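Fastden Order Panel for trading terminals
Section 2. Installation and first start

Before you start, close all charts which you do not need. The panel reads every open chart at the first start, and with many charts this can take a long time. You also need a demo account. Please do not make the first start on a real account.

2.1 Copying the files

1. In the terminal open the File menu and choose Open Data Folder.
2. Copy the file Fastden Panel into the folder Experts. Copy the folder Fastden Sounds into the folder Files. If you copy only the first file, the panel works but it is silent.
3. Restart the terminal. The Refresh command in the Navigator window is usually enough, but on older builds the panel stays invisible until the restart. 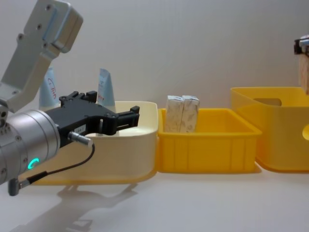
2.2 Attaching the panel to a chart

1. Drag the panel from the Navigator window to the chart.
2. On the Common tab, allow algorithmic trading. Without this permission the buttons are gray.
3. On the Inputs tab, check the value of Magic Number. The default value is 100. If another expert on your account already uses this number, enter a different one — the panel manages all orders which carry its number, also those it did not open.
4. Press OK. The panel appears in the upper right corner and can be moved with the mouse by its title bar.

Note: Only one copy of the panel can work on one chart. A second copy removes itself and writes a line in the Experts log.

The position of the panel is saved separately for each symbol. When you change the timeframe, the panel is drawn again and this can take a moment on a chart with long history. 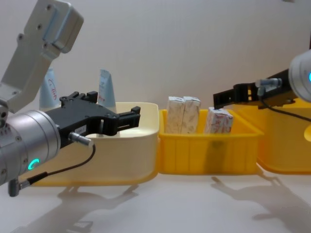

If the drawing is too slow for you, open the terminal options, go to the Charts tab and set Max bars in chart to 3,000. The panel does not need more bars for its calculations. Your indicators may need more, so check them after the change.

2.3 Setting the risk

1. Click the small arrow beside the Lot field. The field changes from fixed lot to percent of balance.
2. Enter the risk for one trade. The highest value accepted is 6 percent. A bigger value is changed back to 6 and the field blinks red.
3. Move the stop line on the chart. The lot is calculated again when you release the mouse button.

Caution: When the stop line is closer than the minimum distance of your broker, the order is rejected. The panel does not move the line for you. 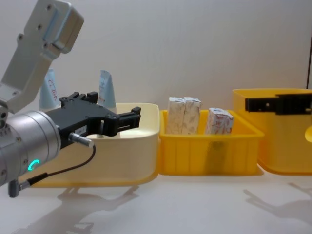

The calculated lot is always rounded down to the lot step of the symbol. On a small account the result can be zero, and then the Buy and Sell buttons are locked. Switch back to fixed lot or bring the stop line nearer to the price.

2.4 Color themes

There are two themes, Borkport (dark) and Clemereck (light). The theme is chosen in the Inputs tab and cannot be changed from the panel itself. Text size follows the scale of Windows. If the labels overlap, set Compact Labels to true.

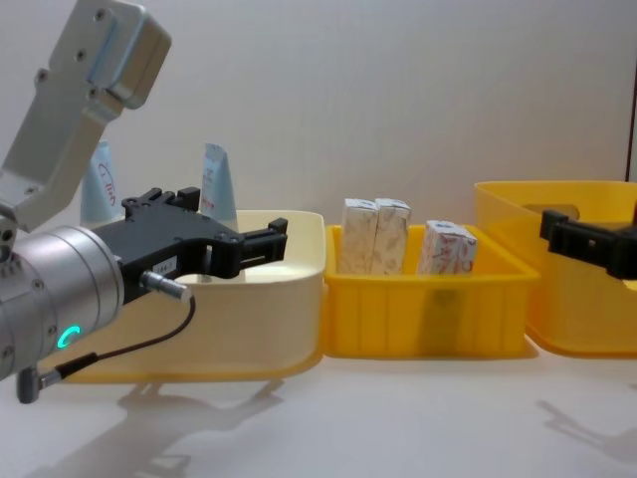
Robot arm with black gripper

2.5 Removing the panel

1. Close or delete the pending orders which you no longer want. They stay on the server after the panel is removed.
2. Right-click the chart, choose Expert List and press Remove.
3. If lines from the panel remain on the chart, press Ctrl+B and delete the objects whose names begin with FD.

Your settings are kept in the Files folder and are loaded again at the next start. To return to the default settings, delete the file with the ending .fdset before you attach the panel.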